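Stivus Residential Services Forum
Board: Linen, Laundry and Stores
Topic: Colored or white bed linen for staff and visitor housing

Zuweira Sowah
Housing Office, Laryea House
Posted 14/03/2026

Members are invited to comment on the following matter before our office renews its linen contract.

Laryea House has used white sheets in all visitor bedrooms since it opened. In February the current supplier gave notice that the white range would be replaced by a heavier cloth at a higher price. We have been offered two alternatives by Rulska: a white sheet of the present weight, and a dyed sheet in olive or gray-green. The minimum order for either is 425 fitted sheets. Pillowcases are priced apart and may be mixed.

Our questions are these. Does dyed linen hold its shade well enough to be replaced in part, or must a whole floor be changed at one time? Do residents object to it? What has been the experience of members who wash on site?

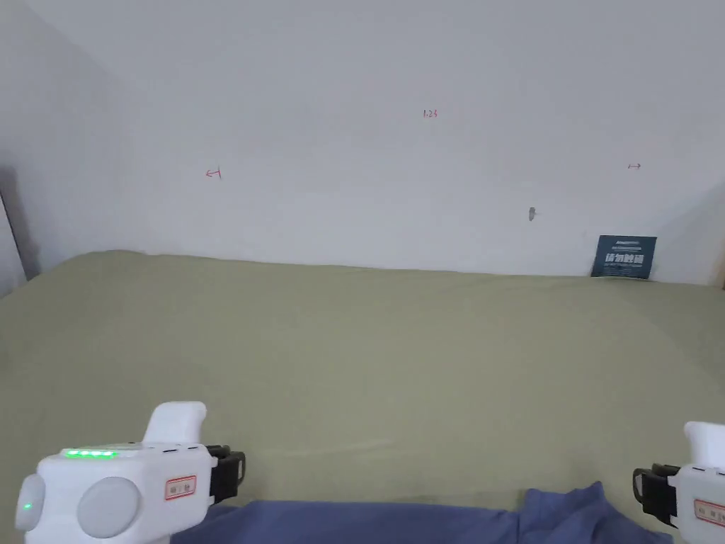 Olive-green cloth against a white wall.

I would be grateful for replies from members with at least one full contract term behind them. Opinions on the supplier may be sent to me by private message.

linenroom_north
Member

Our residence changed from white to dyed sheets four years ago, and I would advise any member to think carefully before doing the same.

The shade does not hold. By the end of the first year the sheets in regular use were visibly lighter than those kept on the shelf, and the two could not be placed on beds in the same room without remarks from residents. We now issue by purchase lot. Each sheet carries a colored thread at the hem, and the lots are never mixed. The system works, but it takes shelf space and staff time that were not in the original estimate.

White linen fades to white. A new white sheet and an old one can share a room.

Sena Acheampong
Central Stores

With respect to the previous member, I cannot agree that white linen presents no matching problem. Old white sheets go gray or yellow according to the water supply, and ours were the subject of written complaints in each of the two years before we changed. We hold a stock of 1,000 dyed sheets across three buildings and have received one complaint on color in that period, which concerned a pillowcase.

Two practices have helped. The first is a fixed dose of detergent without optical brightener. Brightener is intended for white goods and will dull a green or brown cloth over repeated washes. We use Wostix Color at the lower of the two doses given on the drum. The second is rotation. Clean sheets go to the bottom of the pile and are issued from the top, so that no part of the stock rests while another part is worn out.

A member asked me last year for the rotation sheet we use. It was printed in the bulletin and may be copied freely. 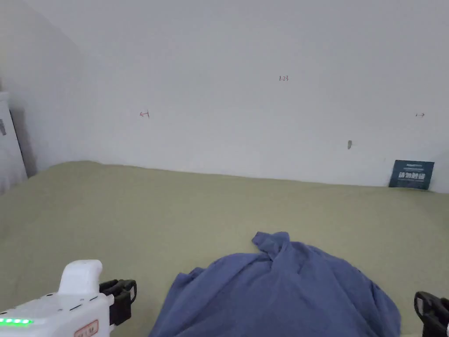 Members' Bulletin, Issue 31

The rotation sheet has four columns: date in, shelf, date out, and initials. We removed a fifth column for condition, as it was being left blank. Condition is now checked at folding, and any sheet with a thin patch or a failed corner goes directly to the repair bin.

linenroom_north
Member

I accept the point on brightener. We did not change detergent at the same time as the linen, and this may account for part of the fading. I do not accept that rotation solves the problem of partial replacement. When sheets are lost or withdrawn, new ones must come in, and the new ones are darker. What is the practice at Central Stores in that case?

Sena Acheampong
Central Stores

New sheets are washed three times before first issue and are then placed together in one building. The displaced older sheets are moved to the other two. A difference remains, but it lies between buildings, where residents do not see it.

k_facilities
Member

Our building has only nine bedrooms and cannot use that method. For smaller houses I would recommend white sheets with a colored top cover. The cover is washed less often and keeps its color longer, and a marked cover can be withdrawn without disturbing the bed set. Residents also find the room less like a clinic.

On the question of stains, which has not yet been raised: green hides tea and coffee reasonably well. It does not hide bleach. Face creams and acne treatments that contain peroxide will leave pale orange spots on dyed cotton, and these cannot be removed. We lost more pillowcases to this cause than to any other, and returned to white pillowcases after one year. 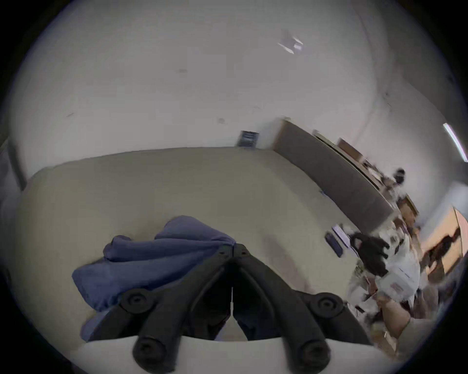 The same applies to towels. A notice in the bathroom asking residents to use the white hand towel for skin products reduced the losses somewhat. Charging for damage did not, and the charge was withdrawn after two appeals.

Zuweira Sowah
Housing Office, Laryea House

I thank all members for their replies. May I ask for further guidance on fit? Our mattresses are of two depths, and the Rulska fitted sheet is made in one pocket size only. The sales office states that it will serve both. I should prefer to hear from someone who has made the bed.

Sena Acheampong
Central Stores

It will serve both, but on the shallower mattress there is spare cloth, and the surface will wrinkle as soon as a person sits down. Housekeeping staff tuck the excess under at the foot. I would not order a second size for this reason alone. Two sizes on one shelf will be confused within a month, whatever labels are used.

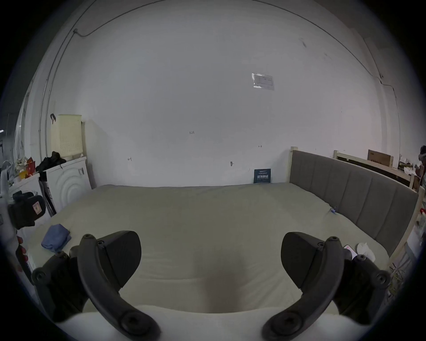
Pale gray-green fitted sheet, with a folded blue cloth on the left side.

linenroom_north
Member

On this I must disagree again. We keep two sizes and mark the deeper one with a double row of stitching at the corner. Errors are rare. A sheet that does not fit is pulled tight by the resident, and the elastic fails early.

Zuweira Sowah
Housing Office, Laryea House

The office has decided to request a revised quotation for 470 fitted sheets in gray-green, with white pillowcases throughout. The Wostix dose will be tested on a small lot before delivery of the full order. Pocket size remains open, and I have asked Rulska whether the corner stitching described above can be added at the factory. Their reply will be posted in this topic.

k_facilities
Member

Please also post the price of the stitching, if it may be disclosed.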